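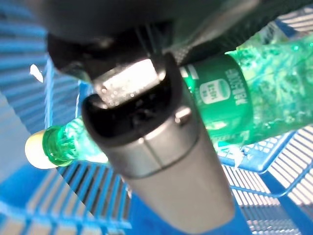

Bottles, bins and bad picks: a talk with Ruth Villanueva

By Heriberto Correa

Ruth Villanueva has about ten minutes before the next shift, she says, and then talks for most of an hour. She runs data gathering at Trorine, a small outfit that teaches robot arms to pick things out of bins. Bottles mostly, this spring. Green ones are the ones she wants to talk about.

"Clear green plastic. It's the worst. You get the label, fine, the label is solid, the camera likes the label. Then you get to the shoulder and it's all shine. The system sees blue bin through green bottle and has to make up its mind."

So that's what they collect. A person drives the arm by hand, over and over, a small camera down at the wrist the whole time. Blue crates, blue mesh, a soda bottle lying on its side and the gripper coming in over the middle of it, right where the clear part runs into the label. Each try is saved as one example. Good ones and bad ones both.

Why keep the bad ones? I asked that early and she looked at me a little sideways.

"If all you show it is clean picks, it never learns how to get out of trouble. We have a whole set where the driver starts wrong. Too far up the neck, wrong angle. Then they fix it. Those are worth more to me than the pretty ones."

How many in a shift? She had the number ready. 64 on a good day, per station, and a good day means no one is chasing a loose cable. Four stations planned, two running. The drivers work in blocks of 18 tries and then get up and walk around. It was longer blocks at first. She looked at the later tries in each block and they were sloppy, all of them, everyone, her included.

"I thought I was great at it. I pulled my own numbers and threw out half a day."

The drivers come from all over. One did dental work, one drove a forklift. No one had touched a robot before. She likes it that way, the ones who knew robots wanted to drive like robots, stiff, one joint at a time. "I want you to reach for it like you'd reach for it."

The crates matter more than I would of guessed. Slats, mesh, solid sides, she mixes them. Early on at Trorine it was one kind of bin only, and the arm did well for weeks, then somebody swapped the bin and it fell apart. It had learned the bin. Same with light. She leaves it uneven now, hard glare off the mesh, part of the gripper in deep shadow, the finger tip nearly blown out.

"People come in and want to fix the lights. Please don't fix the lights."

The labeling is done in a tool called Tultine, which she has opinions about, most of them not for print. It's slow. It asks you to say where the bottle ends, and when the bottle runs out past the side of the view you have to guess or mark it unknown. Her rule is mark it unknown. There are 13 labeling rules on a sheet by the door and that one is first. An earlier version had 40-something and people stopped reading.

What about the wrist camera, isn't that a lousy view? The gripper takes up half of it.

"Yeah, it blocks the thing you want to see. But it's there at the moment of the grab and nothing else is. The overhead camera is great until the hand gets in the way, and then you've got a picture of a hand."

They use both. If she could only keep one it would be the wrist. Others on the team would say the oposite, she says, and one of them shouts from the next room that he would.

The customer is Ferurbridge, who sorts returns. They want the arm on their floor for a trial in May. Seven kinds of bottle to start. Is it ready? She does the hand thing, so-so. Neck grabs are weak. Anything with the cap pointing down into a corner is weak. She has two drivers doing just that this week, caps down, corners, all day.

"It's boring. I won't lie to you. Somebody has to put the bottle back every time, and that part we haven't taught it."

A timer goes off somewhere. End of a block. She's up and already halfway to the door, asking who has the caps-down set.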